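What the Jacket Gives Away: Plot Disclosure in the Cover Copy of Legal and Spy Thrillers
Project report, Popular Fiction Seminar, Skernudton

1. Purpose

Cover copy for a thriller has to tell a buyer what the book is about without spending the surprises the book depends on. The project measured how far into the plot the copy goes, and whether courtroom novels and spy novels differ in that respect. We did not read the novels for quality, and nothing below should be taken as a judgment of any title.

The starting assumption was that courtroom novels would disclose more. A trial has a known shape (charge, evidence, verdict), and a copywriter can describe most of it while holding back only the verdict. A spy novel often hides the nature of the conflict itself, so there is less that can safely be said.

2. Material

The sample was taken from the Daly shelves at the Prorkport branch library, a donated run of mass-market fiction that is heavy in both types. A title was included if it was a single novel, in English, with prose copy on the back cover or the front flap. Covers carrying only press quotations were left out. So were omnibus volumes, where two or three plots share one paragraph.

The final sample was 347 books. Another 11 were recorded and then dropped when the copy turned out to be damaged or hidden under a library label. Titles were entered in Valteo, the catalog program used in the seminar, with one record per book and one line per sentence of copy. The whole set came to 1,613 sentences.

Where a book had both a flap and a back cover, only the longer text was used. The choice favors flaps, and flaps are found mostly on hardcovers. We checked whether hardcovers fell mainly into one of the two groups. They did not.

3. Coding

Each sentence was given one of 10 labels. Four concern the setup: setting, lead character, lead character's past, and opening event. Three concern later plot: new threat, change of side, and reveal. The other three cover sentences with no plot content, such as praise, comparison with other authors, and questions addressed to the reader.
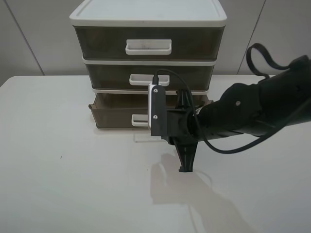 One comment on the first draft objected that a question can disclose as much as a statement. "If the jacket asks whether her own partner fixed the jury, I know to watch the partner, and your table counts that as nothing." The objection was accepted. Questions naming a specific suspect or act were recoded under later plot, and the label for questions was kept for general ones ("Can he stop it in time?").

Two coders worked separately and then compared results. Most disagreements were between opening event and new threat. The rule adopted was to check the novel: anything occurring in the first three chapters counted as setup. For books with unnumbered or very short chapters, the first tenth of the page count was used instead.

Sentences joined by a dash or a semicolon were treated as one unit. Sentence fragments ("A witness. A lie. A deadline.") were each counted separately, as punctuated. Older copy tends toward long sentences and newer copy toward fragments, so sentence counts across decades are not strictly comparable.

4. Results

Setup labels made up more than half of the sentences in both groups. The opening event was the most common single label in the courtroom group. In the spy group it was the lead character's past, usually a former posting or a failed operation.

Later-plot sentences were more frequent in courtroom novels, as expected. The gap was small and came almost entirely from the new threat label. Copywriters were willing to say that a juror is being followed or that evidence has gone missing, even when this happens well past the midpoint.

The reveal label was rare in both groups. Contrary to the assumption in section 1, it was slightly more common in the spy novels. Most of these cases were later books in a series, where the copy states as background something that an earlier volume treated as its ending. A reader who picks up the fourth book first learns from the jacket how the third one ended. We had not planned for this case and did not create a separate label for it. 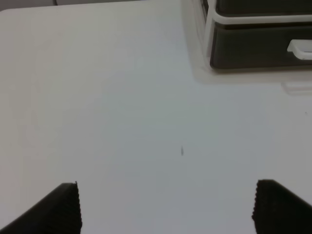
5. Limits

The shelves reflect one donor's taste and cannot stand for the trade as a whole. Reprints are a second problem. Copy is often rewritten for a new edition, and we recorded only the edition on hand. A third is that checking the novel for chapter position was done only for sentences in dispute, so an error shared by both coders would have passed unnoticed.

6. Further work

A follow-up should pair first editions with reprints of the same title and compare the copy line by line. It should also separate series books from single novels at the start. The Valteo records have a field for series number, but we filled it in unevenly and it would need to be completed from the title pages.
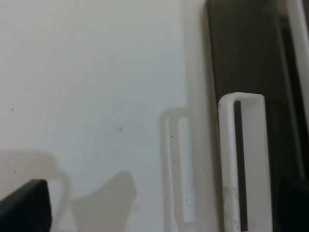
SKERNUDTON, December 16, 2025

Addendum. After the report was turned in, the questions recoded under section 3 were checked again. Several had been entered twice in Valteo, once under each label. The duplicates have been removed, and the sentence total given in section 2 is the corrected one. The order of the labels within each group did not change. A printed copy of the coding rules will be left with the Prorkport branch in March, together with the list of dropped titles.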